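A Morning at the Steton Asphalt Plant Open House

May 5, 2022

I have driven past the Steton plant on the Drulberg road more times than I could tell you, usually stuck behind one of its trucks, and I had never once been through the gate. So when the postcard came in the mail saying they were opening the yard to neighbors for the morning, I put on my oldest shoes and went. Good choice on the shoes, by the way.

Parking was in the field across from the scale house, and a very patient young man in an orange vest waved us in one at a time. You signed in at a folding table, got a hard hat and a pair of safety glasses, and were put into a group of nine for the walk around. My group was mostly retired folks from the Vallejo subdivision, plus a father with two boys who had strong opinions about front-end loaders.

The stockpiles

We began out back with the stone. There are separate piles for each size, from something like coarse sand up to pieces as big as a golf ball, with concrete block walls between them so they don't mix. Our guide, who has been with the company since she was in college, let us pick up a handful from each and explained which went into a base course and which went into the smooth top layer you drive on. I had always assumed a road was one thick slab of the same stuff all the way down. Not even close!

There was a pile of old pavement too, milled off streets in the county and brought back to be crushed and screened. It goes right into the new mix. I liked that very much, and asked more questions about it than the boys had patience for.

The drum and the silos

The drum is the long, slightly tilted cylinder you see from the road, and it is a good deal louder up close. Stone goes in at the high end, gets dried and heated, and meets the liquid asphalt farther down. We stood behind a rail well back from it and still felt the warmth on our faces. The mix then rides up a conveyor to the silos, and trucks pull in underneath to load. We watched three go through while we stood there – each one in and out in less time than it takes me to fill my gas tank.

The plant put down more than 3,000 tons for the Brorkier Avenue repaving in March, which I mention only because that is my street, and I spent part of that month parking at my sister's. It is a lovely smooth road now and I forgive everyone.

The control room is up a metal staircase and only holds a few people, so we took turns. One operator runs the whole show from a desk with a row of screens and a window over the loading lane. He had a thermos the size of a fire hydrant and was very gracious about being stared at.
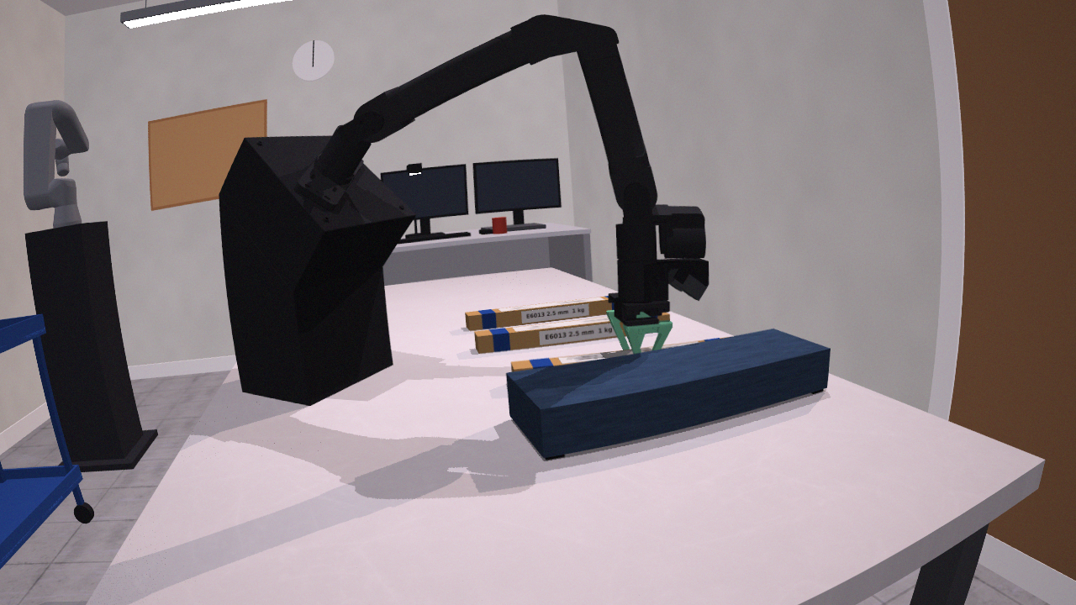 The testing lab

I hadn't expected to enjoy this part the most, but I did. The lab is a small building beside the office, and samples come in all through the day when the plant is running. A technician showed us how a scoop of mix is pressed into a puck, weighed in air, and weighed again in water, and how she can tell from the two numbers how much empty space is left inside. Too little and the road gets soft and ruts in August, too much and water gets in and the winter tears it up. She passed around a core drilled out of a finished street, and you could see the layers in it as plain as a cake.

Coffee and the question table

Back at the office there were doughnuts and a table where you could ask the paving crew anything. I asked about the seam down the middle of Steton Hill, and got a long, cheerful answer about joints and rollers – I followed most of it. Someone else asked about the smell, and they took it seriously, and wrote down his address and the times of day he notices it.

If they do it again next year, go early, before the line forms for the control room. Closed-toe shoes are required, and the hard hats run large, so bring a cap to wear underneath if you have a small head like mine. The restroom is behind the scale house.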